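How to Prepare and Submit a Song for the Skellstead Seasonal Recording Program

Guidance for songwriters, performers and home recordists
Updated June 24, 2022

Seasonal songs are written and recorded well before the season in which they are heard. The Skellstead program accepts original songs for its winter collection during the summer, and applicants who have not worked to this schedule before often find that the writing takes less time than the paperwork. This page explains each stage in order, from the first draft of the lyric to delivery of the final files. It applies to solo artists, duos and groups. Choirs should also read the separate notes on large ensembles.

Before you begin

Applicants must be the writers of the song they submit, or must have written permission from every writer. Arrangements of traditional carols are accepted if the arrangement is new and the source melody is in the public domain. Translations of modern songs are not accepted without a license from the publisher.

You will need:
A finished lyric sheet
A recording of the full song, made at home or in a studio
A completed writer split form
A short artist biography
One photograph of the artist, in color or black and white

Step 1. Choose a subject and keep to it

A seasonal song does not need to mention snow, bells or gifts. The reading panel hears a great many lyrics that list the usual objects of the holiday without saying anything about the people in the room. Select one situation, such as a late train, a first winter in a new city or a meal prepared for fewer guests than last year, and let the verses stay with it.

Nobuhle Pretorius, who reads lyrics for the panel, recommends writing a single plain sentence that states what the song is about before any rhymes are attempted. If a verse cannot be connected to that sentence, it should be removed or saved for another song. Her workshop handout, "Songs from the Kitchen Table," asks writers to begin with an ordinary household item and to write for ten minutes without stopping.

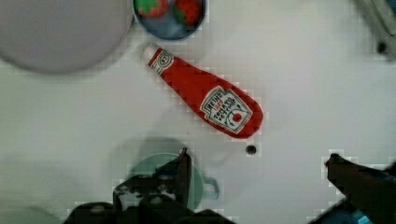
A Heinz tomato ketchup bottle in replica, lying on a white tabletop.

The exercise is optional. Writers who prefer to begin with a melody or a chord pattern may do so, and the panel does not ask how a song was made.

Step 2. Set the tempo and the length

Songs should run no longer than 182 seconds, including the introduction and any fade. This limit is firm. The collection is sequenced for broadcast as well as for streaming, and longer recordings will be returned for editing.

Most of the songs accepted in past years have fallen between 80 and 100 beats per minute. There is no rule on this point, and faster and slower songs are welcome. Applicants should, however, state the tempo on the cover sheet. If the tempo changes during the song, list each tempo and the bar in which it begins.

Keep the introduction short. A voice or a clear instrumental theme should enter within the first few bars. Long openings of sleigh bells or wind effects are discouraged.

Step 3. Record the demonstration version

A demonstration recording does not have to be of release quality. It must allow the panel to hear the melody, the words and the harmony without effort. One voice with one guitar or piano is sufficient.

Choose a quiet room with soft furnishings. Turn off fans, refrigerators and heating equipment where it is safe to do so. Place the microphone a hand's width or two from the singer and slightly to one side of the mouth. Record a short passage at the loudest level you expect to sing, and lower the input until the meter no longer reaches the red. Then record the whole song from beginning to end at least twice.

Guitarists should fit new strings the day before and tune between takes. If a capo is used, write its position on the chord sheet and give the sounding key as well as the chord shapes. Omid Talebi, the program's recording adviser, asks that acoustic guitar and voice be placed on separate tracks whenever the equipment permits.

Do not add heavy reverb. It may be added later during mixing, but it cannot be taken away from a finished file.

Step 4. Agree on the writer splits

Every person who contributed to the words or music must be named on the split form, together with a percentage share. The shares must total 100. Where two writers have worked together, they may divide the song in any way they choose, provided both sign.

Have this conversation early. Disagreements over shares are the most common cause of a song being withdrawn after acceptance, and the program cannot act as a referee. Session players who performed a part that was already written are normally credited as performers and do not appear on the split form. If a player composed a theme that has become part of the song, that person should be treated as a writer.

Bands that rehearse in shared homes or community halls sometimes settle these matters informally at the end of an evening.
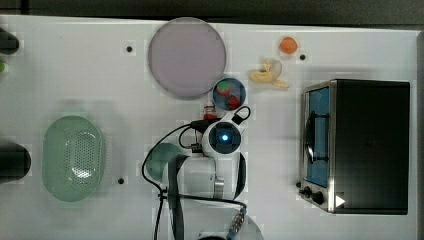
A spoken agreement of this kind should be put in writing within a few days, with the date, the title of the song and the legal name of each person present. Stage names may be added in parentheses. Keep one signed copy and send one with the submission.

Step 5. Prepare the lyric sheet

Type the lyric in a plain font, single spaced, with a blank line between sections. Label each section as verse, chorus or bridge. Write out the chorus in full the first time and use the word "Chorus" after that, unless the words change.

Place the song title at the top of the sheet and the names of all writers at the foot. Do not include chords on the lyric sheet. These belong on a separate page. Lyrics in languages other than English should be accompanied by a literal translation, which does not need to rhyme.

Step 6. Name and send the files

Audio should be supplied as an uncompressed stereo file. A compressed copy may be included for convenience. File names must give the artist first, then the title, then the word "demo" or "final." Do not use punctuation other than hyphens.

Upload the complete set through the Hodell submission page. The page will time out after 90 minutes of inactivity, and incomplete forms are not saved. Applicants are advised to gather all documents in one folder before starting. A confirmation notice is sent to the address given on the cover sheet. If it does not arrive by the next working day, check the junk mail folder and then contact Bit-na Oh in the submissions office.

Step 7. After acceptance

Artists whose songs are accepted will be offered one of two routes. They may deliver their own finished recording, subject to technical approval, or they may record at the Brophy studio with an engineer provided by the program. Studio sessions are allocated in the order in which signed agreements are received.

Artists delivering their own recordings should leave some headroom on the final mix and should not apply a limiter to the stereo output. Mastering for the full collection is carried out by Fabrice Joly, who will request a revised mix if the file is too loud to work with. An instrumental version of each song is also required. It must match the vocal version in length and arrangement.

Common reasons for return

Submissions are most often sent back for one of the following:
The recording exceeds the permitted length
A writer's signature is missing
The lyric sheet does not match the words sung
The backing track contains an unlicensed sample

A returned submission may be corrected and sent again once in the same year. The panel does not provide written comments on songs that are declined.

Questions on contracts and royalties should be directed to Babatunde Jibrin at Stusta, which administers publishing for the collection. Questions on recording and file formats may be sent to the submissions office. Please include the title of the song in the subject line.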